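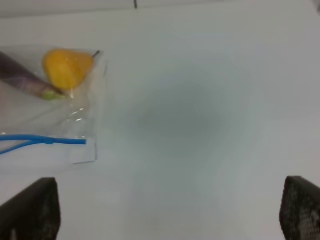 *Yellow pear, clear bag, blue zipper. Snack packing on the white table.*

November 1, 2020

I have become a person with opinions about zip-top bags, and I am having a great time with it!

It started in August, when I got tired of coming home with bruised fruit. I would toss a pear straight into my tote with my keys and my water bottle, and by lunch it had a brown thumbprint on every side. So I cleared a shelf in the kitchen, bought a stack of clear bags with the bright zipper strip, and started packing my snacks the night before. It takes me six minutes if the dishwasher is already empty (longer if I have to hunt for a clean knife).

The blue zipper is my favorite part. The old bags I had were clear all the way across, seal included, and I could never tell which end opened. With a colored strip I can find the right end half asleep, and the track is easy to line up with my thumb. I run along it once, press the air out through the last inch, then close it up. If it's fruit I leave a little air in there for cushioning.

Now, pears. Oh, I love pears in the fall! The store on Lodov Street has had gorgeous ones for weeks, and I've been buying 4 at a time so they don't all ripen on the same afternoon. I keep them on the counter and press near the stem every morning. When there's a bit of give up at the neck, that one gets packed for the next day. If it's soft around the middle too, I've waited too long and it goes into oatmeal – still delicious, just not something you want in a bag next to a library book.

A few things I've settled on so far:

- Wash the fruit and dry it completely before it goes in. A wet pear makes the whole bag foggy and a bit slimy by noon.
- Whole travels better than sliced. I did try slices with lemon juice and they were fine, but I missed biting into the thing.
- Cheese gets its own small bag.
- The bag goes on top of everything else in the tote, always.

I do reuse the bags. I turn them inside out, wash them with warm water and a drop of soap, and stand them over the wooden spoons to dry. The creases build up and they get kind of cloudy after a while, but the seal on mine has held up nicely. Anything that had raw meat in it goes in the trash, and so does a bag when one end of the track starts popping open.

The white table has been a real help, too. I used to pack on the kitchen counter, which is dark and speckled, and crumbs just vanished into it until my sleeve found them. On a plain white top I can see every one. I wipe it down, lay the bag flat, and get going.

Next up I want to try the little plums from the Bellamy farm stand, if they still have any, and I've got 20 bags left in the box to play with. I also have a recipe for spiced nuts that I've been saving for colder weather, and it was chilly enough this morning that I think it counts. More on those when I've made a batch!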